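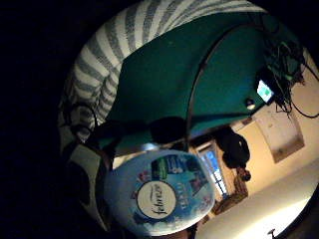 Febreze out, stripes out, table in use: cloth season at the Nørgaard Room.

The Pool Table Is the Best Folding Table We Have

4 Oct 2019 | By the Game Room Club
21 shares | 4 comments

If you've walked past the Nørgaard Room lately and wondered why there was laundry on the pool table, come on in, we would love the company! The fall cloth sort is under way, and it is going so much better than last year's that we wanted to write up how we're doing it while it's all still fresh in our heads.

For anyone new to Adico House, the Nørgaard Room is the game room on the ground floor, past the mailboxes. It has the pool table, the board game shelves, the old armchairs, and the long closet where every piece of fabric in the building ends up sooner or later. Table covers, throws, cushion covers, curtains from apartments that don't have those windows anymore. We pulled everything out of that closet and counted 69 pieces. Sixty-nine! The best guess beforehand was 40, and that was from the person who thought we were all being silly.

The first thing we learned is that you need one big flat surface at a comfortable height, and we already had one. A pool table is wonderful for this. You can throw a full-size sheet across it and see the whole thing at once, the stains and the thin spots and the hem that's coming down. Pull up a chair at the side and you can reach most of the way over without getting up. The felt grips the fabric a little too, so a cloth stays where you put it while you hunt for the corners. We tried the folding tables from the lobby in March and spent the whole time picking things up off the floor.

Two rules for the felt, and please do keep to them. Nothing damp goes on it, ever. And nothing with pins, zippers or hooks gets dragged across. Lift it up, set it down, lift it off again. Balls and cues go away before you start, or as far away as they ever get in that room (we all know there is always one more ball somewhere).

The second thing we learned is to sort by feel before you sort by color. We started out making color piles because they look so nice, and then had to take every pile apart again when we found that a heavy curtain and a thin cotton cover had gone in together and were never going to wash the same way. So now it's thick, medium and thin, and after that you can make it as pretty as you like. The stripes get their own pile just for fun. There are so many stripes. Gray stripes, blue stripes, gray stripes that look blue until you get them over to the window. Somebody in this building's past really loved a stripe, and we've come around to it completely.

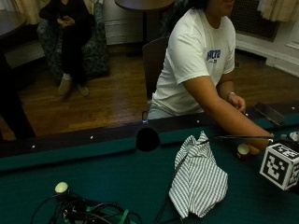 GAME ROOM CLUB, Nustari Residents' Association, Adico House

Now for folding, which is where people have opinions. What has worked for us is the shake, the spread and the thirds. Shake the cloth out well away from the table. Spread it on the felt and smooth it from the middle toward the rails with the flat of your hand. Then fold it in thirds the long way and in thirds again the short way, so you end up with a fat little book that stands on its edge. A shelf of those is a beautiful thing! You can see every pattern at a glance and pull one out without bringing down the six on top of it.

Striped cloth is the easiest to learn on. The stripes tell you right away if you've gone crooked. If you've always been the one who rolls things into a ball and shuts the door on them, start with a striped one and you'll be amazed at yourself. A thin one will wander on you the first few times and bunch up at one end, and that's fine, just let go of it, shake it out and spread it again.

Please sit down to do it, too. The dark wooden chairs are just the right height for the rail, and an hour goes by very pleasantly if you aren't on your feet for it. Wear whatever you like, a T-shirt is plenty, that room gets warm in the afternoon.

A word about freshening up. Plenty of what came out of the closet was perfectly clean and just smelled like a closet. Those pieces don't need a full wash. We hang them over the backs of the armchairs with the window open, and by the next day most of them are ready to fold. The Febreze has its own spot in the room now and is free for anybody to use, with one request: keep it for the armchairs and the rug and don't use it over the pool table. If you finish it, leave a note on the clipboard by the door. It comes out of the club jar, so you don't need to buy it yourself.

Washing is at the Teleck Street laundry, same as before. We have 2 machines there on our club card and we've been sending things over in batches, thick pieces first because they take forever to dry. Bring things back in the bag they went out in, with the tag still on it. The tag says thick, medium or thin, and without it we're back to squeezing curtains and debating.

So where are we? Of the 69 pieces, 21 are folded and on the shelf as of this writing. A few more are airing, and the rest are in bags along the back wall. A handful are past saving, and we're cutting those down into squares for wiping the game boards and the card tables. If you want some squares for your own kitchen, take them, there will be lots.

There's also a small stack on the windowsill of things we think belong to somebody. A crocheted baby blanket in yellow, a tablecloth with cherries on it, and one very good wool throw that we have all been tempted to adopt. Please come have a look. They'll stay on the sill until the end of the month, and after that they go into the lending shelf with everything else.

Yes, the lending shelf! That's the part we're happiest about. Once the sort is done, anyone at Adico House can borrow a table cover or a throw for a birthday, a visiting cousin, a picnic, a puppet show, whatever you have going on. Write your apartment number on the card, take what you need, bring it back clean and folded in thirds. No fee and no sign-up. We've already had our first request, for something cheerful to cover a card table, and of course it was a striped one that went.

Pool players, we haven't forgotten you. The table is yours in the evenings as usual, and whoever is folding will clear the felt and give it a good brush, always in the same direction, before they go. If you come down and find a cloth on it anyway, fold it (thirds!) and put it on the nearest chair. You'd be surprised how many of the regulars have gotten into it. One of our longest games this fall had a break in the middle so both players could finish a double bedspread, and it was folded better than anything the rest of us have done.

We could use a few more hands for the bags along the back wall. You don't need to stay for the whole afternoon, one bag is a real help, and there's coffee. Bring a lint roller if you own one. Ours is down to its last few sheets.

Contact: Game Room Club mailbox, Adico House lobby | © 2019 Nustari Residents' Association | Back to top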